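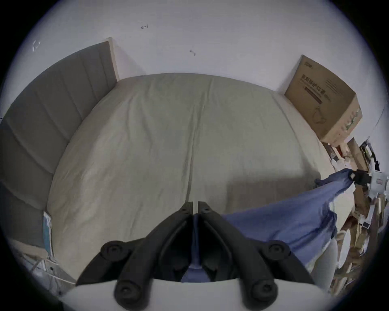
Why do sheets get wrinkles?

I've always wondered, so I went and found out! Cotton is made of teeny threads. When you squash them (rolling about in bed counts), they bend, and they like to stay bent.

Try it yourself. Scrunch up a hanky, count to 100 and let go. Crinkly, isn't it?

Clearing the bed

Before I smooth a sheet I move everything off it, even the cuddly toys. Sorry, bunny!

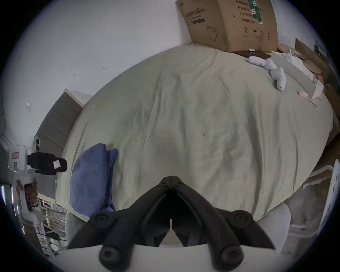
Smoothing it out

Get a friend to hold the other side, then both pull gently. My friend Siiri and I do ours on Saturdays!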